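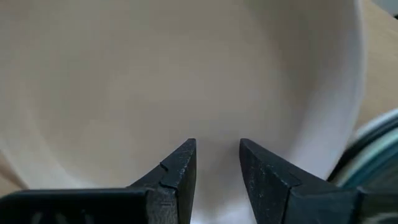

O que distingue a faiança do grés?
A porosidade do corpo cerâmico depois de cozido. O corpo de faiança absorve água em quantidade apreciável e depende do vidrado para ser estanque; o grés é cozido até uma vitrificação parcial e retém pouca água mesmo sem vidrado.

Materiais Cerâmicos de Mesa - Apontamentos da Aula 6
Corpos, vidrados e ensaio de absorção
Versão de 21/11/24

1. Classificação dos corpos

A classificação usada na disciplina assenta em dois critérios: absorção de água e cor do corpo após cozedura. A resistência mecânica acompanha em geral a absorção, mas não serve de critério isolado, dado que a espessura e a forma da peça alteram o resultado.

Faiança: corpo poroso, branco ou corado, coberto por vidrado opaco ou transparente.
Grés: corpo denso, habitualmente corado pelo ferro da argila, pouco ou nada translúcido.
Porcelana: corpo branco, vitrificado, translúcido em secção fina.

A terracota fica fora desta aula. O corpo de referência para os exercícios é a pasta Hurik, um grés claro preparado no laboratório a partir de argila plástica, feldspato e areia siliciosa. A composição está na folha da Aula 4.

2. Transformações durante a cozedura

A água livre sai até pouco acima dos 100 °C. O aquecimento nesta fase deve ser lento, porque a formação de vapor no interior da parede provoca fissuras ou o rebentamento da peça. Entre 400 °C e 600 °C decorre a maior parte da desidroxilação da caulinite, com passagem a metacaulinite. A partir daqui a pasta já não recupera plasticidade em contacto com a água.

A 573 °C o quartzo alfa passa a quartzo beta, com aumento brusco de volume. A transformação é reversível e repete-se em sentido inverso no arrefecimento - é nesta segunda passagem que surgem muitas das fissuras atribuídas por engano à secagem.

Acima dos 1000 °C o feldspato começa a fundir, a fase vítrea preenche os poros e a peça retrai. A retração total (secagem mais cozedura) mede-se sobre provetes marcados no estado plástico.

3. Vidrado e acordo dilatométrico

O vidrado deve ficar em ligeira compressão à temperatura ambiente. Para isso, o seu coeficiente de dilatação tem de ser um pouco inferior ao do corpo. Se for superior, o vidrado fica em tração e fendilha; se for muito inferior, a compressão torna-se excessiva e o vidrado destaca-se, sobretudo nas arestas e nos bordos.

Na faiança há ainda o fendilhamento tardio. O corpo poroso absorve humidade, expande ligeiramente e anula a compressão do vidrado, por vezes meses depois da saída do forno. A série Grandodov, cozida em julho, será observada de novo no fim do semestre com este fim.

4. Ensaio de absorção

Secar o provete em estufa até massa constante e pesar (m1). Ferver em água destilada durante o tempo indicado no protocolo, sem contacto com o fundo do recipiente. Deixar arrefecer imerso. Retirar, limpar a água superficial com pano húmido e pesar de imediato (m2).

Absorção (%) = (m2 - m1) / m1 x 100

Exemplo de cálculo: m1 = 300,0 g; m2 = 307,5 g. A absorção é de 2,5 %. O valor é compatível com um grés insuficientemente vitrificado e exclui a porcelana.

O erro mais frequente está na limpeza. Um pano seco retira água dos poros abertos e baixa m2.

5. Trabalho para a próxima aula

a) Calcular a absorção do provete 707 a partir das massas registadas na folha Mirnulent.
b) Indicar o sentido da tensão no vidrado desse provete, justificando com os coeficientes da tabela 2.
c) Propor uma alteração à pasta Hurik que reduza a absorção sem subir a temperatura de cozedura.

Entregar em papel, com unidades em todos os passos. Os provetes ficam na prateleira inferior do armário do laboratório.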